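Shed shelves, round two

October | Posted by the Biwott newsletter desk
Filed under: Home & Garden, Odds and Ends

Well, I finally gave in and sorted the shed. It's been on my list since we moved to Wilar, and the list was getting rude about it. 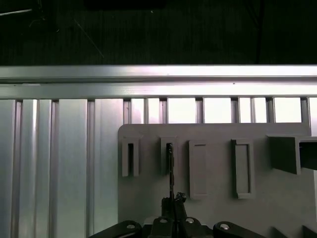 I started with the paint, which was a mistake, as I had 14 tins of it and most had set like toffee. The council depot takes old paint if the lids are on tight, so ring first and check the hours (I didn't, and had a lovely drive for nothing). After that came the garden tools. I gave the spades a scrub, rubbed linseed oil into the handles and hung the lot along the back wall — so much better than the heap behind the mower!

The shelves took me two goes. My first lot leaned, and I'd put them too high to reach without a stool anyway. Second time round I found the studs, used four decent brackets and kept the heavy stuff down low. They haven't budged.

Next month I'm tackling the seed drawer, where I already know there are beans older than the dog. If you've got a good way of keeping mice out of seed packets, drop me a line — I've tried tins and I keep losing the lids.

Last updated: 2 October, 4 pm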